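How I Clean Up Old Alphabet Blocks (and Sort Out What's Missing)

I have a real weakness for wooden alphabet blocks. If there's a bag of them under a table at a yard sale I'm going home with it, sticky or not, and they're usually sticky! My latest bunch came out of a box of mixed toys from a thrift store in Tandau, and since a couple of you asked how I get mine presentable again, I finally wrote the whole thing down.

This is for plain wooden cubes with printed letters and pictures. If yours are very old or the paint is flaking, please don't hand them to a baby. Put those on a shelf and enjoy them from there.

What you'll need

A bowl of warm water with a small squirt of dish soap
2 soft cloths, one damp and one dry
An old toothbrush
Fine sandpaper (I like 320, but anything fine will do)
A little food-safe mineral oil or beeswax polish
A big towel and a clear table

Wipe, don't soak

I know it's tempting to dump the whole lot in the sink. I did it once, years ago, and the corners swelled up and the printing went fuzzy, and I was so mad at myself. Dip the cloth, wring it out until it barely drips, and wipe one face at a time. The toothbrush is for the edges, where the grime likes to settle. Go easy on anything colored and test a corner first. Reds are the worst for bleeding, in my experience.

Set each block on the towel as you finish and turn them after an hour or so. I leave mine out overnight, away from the heater.

Smooth the rough spots

Once they're dry, run a thumb along every edge. You'll feel the splintery bits before you see them. Wrap a scrap of sandpaper around your finger and give that edge 5 light strokes, then check again. Stay off the printed faces completely! Even one pass will take the shine off a picture, and you can't put it back.

After that comes a tiny dab of oil on the bare wood, rubbed in and wiped right off again. Tiny, really. Too much and they feel greasy for a week.

Lay them out and see what you've got

Now the fun part. Spread the blocks over the table, letters and pictures every which way, and start pushing a few together edge to edge. I like a short row in the middle to work on and the rest scattered where I can reach them. Turn each one over as you go, since a block that looks dull on top might have a lovely bright side hiding underneath.

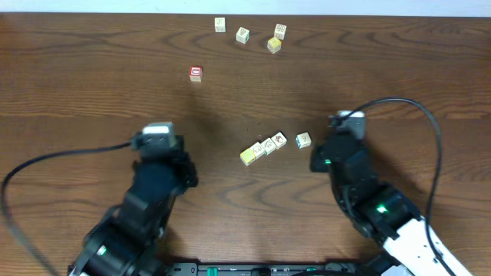
Marguerite wrote in to say she sorts hers by picture first and only looks at the letters afterward, because her kids always remember the animals and never the alphabet. She also keeps a pencil list taped inside the lid of the box, with every letter crossed off as it turns up.

I've stolen the list idea. Before that I was keeping it all in my head, and I bought a second bag of blocks at the Sfeir flea market just to get a Q, which I already had.

If you're still short, look for odd blocks sold loose. They don't have to match perfectly. I have 3 strays mixed in with one set and the size is just a hair off, so they go on top of the tower and everybody's happy.

Putting them away

Skip the plastic bag, please. I use a cotton drawstring bag or a shallow wooden box, something that lets a bit of air in. Mine live on the low shelf by the window, and I give them a quick wipe every April when I do the rest of the toys.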